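Puster Community College
Progress report to the Karabulut Fund
Grant: Trustee Orientation and Board Records Project
Period covered: second half of the grant year
Prepared by: Cauã Guimarães, Office of the Board Secretary

1. Purpose of the grant

The Fund awarded the college support for two pieces of work. The first is an orientation program for newly appointed trustees. The second is the conversion of the board's paper records into a searchable archive open to trustees, staff and the public. This report covers both, along with spending and the plan for the remaining months.

2. Orientation program

The orientation handbook is complete in draft. It has chapters on the legal duties of trustees, the budget cycle, tuition setting, open meetings, conflict of interest, accreditation, and the relation between the board and the president. The chapter on tuition setting was rewritten after the finance office pointed out that the draft described the old schedule, under which rates were adopted before the state appropriation was known. The revised chapter follows the current schedule.

Thierry Maillard, board chair, reviewed the full draft and returned comments on every chapter except accreditation. Most concerned wording. He asked for a longer section on what a trustee may and may not say to the press during a presidential search, and that section has been added. The college's attorney has it now.

Both trustees appointed this term went through the orientation in its trial form. Sessions were held at the Badavley campus and consisted of a morning on governance and an afternoon on finance. Written feedback was collected at the close of each session. The finance afternoon was rated too dense. It will be split, with the material on bonds and capital reserves moved to a separate evening before the budget hearing in May.

Attendance by continuing trustees was optional and low. The next round will be scheduled on the same day as a regular work session.

3. Board records

The records fall into three groups: minutes, meeting packets and resolutions. Minutes were done first. All bound volumes have been scanned and the text has been checked against the originals for names, motions and vote counts. Meeting packets are in progress. Resolutions were indexed by hand in an earlier effort, and that index is being merged with the new one.

To date 3000 pages of packets have been scanned. Of these, 400 are awaiting a second pass, mainly carbon copies and faded mimeograph sheets from the college's early years. The second pass is done by student employees under the archivist.

Closed-session minutes are excluded from the public archive. They are held separately, and release is decided by the board under its existing policy. The project has made no change to that policy.

The archive runs on Nelitetti, the records system the college library already uses. This avoided a separate license and let the project use the library's subject headings. Search by trustee name, motion and meeting date is working. Search by budget line is not, as older packets label the same fund in different ways. A table of equivalent fund names is being drawn up with the finance office.
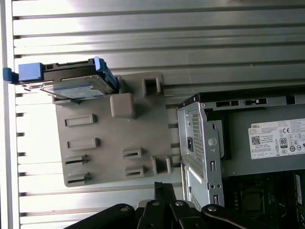 When will the public be able to search the board's minutes?

Public search of the minutes opens in January, ahead of the meeting packets, which will be added in batches by decade once their second pass is complete.

Requests received before then are handled by the board secretary's office under the ordinary public records procedure.

4. Spending

Spending is under budget in student wages and over budget in binding repair. Several volumes had to be taken apart before scanning, and the outside bindery charged by the volume. The college has covered the difference from the board office's operating account. No transfer between grant categories is requested at this time.

Printing of the handbook has not been charged. The order is for 40 copies, to be placed after legal review.

5. Open issues

Legal review of the handbook is later than planned. The attorney's office has given priority to faculty contract talks. If comments are not received before the winter recess, the handbook will be issued to trustees as a draft and reprinted later at college expense.

Signature pages are missing from a number of early resolutions. The archivist is checking the county clerk's files for duplicates. Where none is found, the entry will carry a note and the vote as recorded in the minutes.

6. Work planned for the next period

Finish the second pass on meeting packets.
Complete the merged index of resolutions.
Issue the handbook and hold the revised finance sessions.
Train the board office staff to add new packets to the archive after each meeting.

The final report will include the printed handbook, the feedback forms with names removed, and a statement of expenses signed by the college controller.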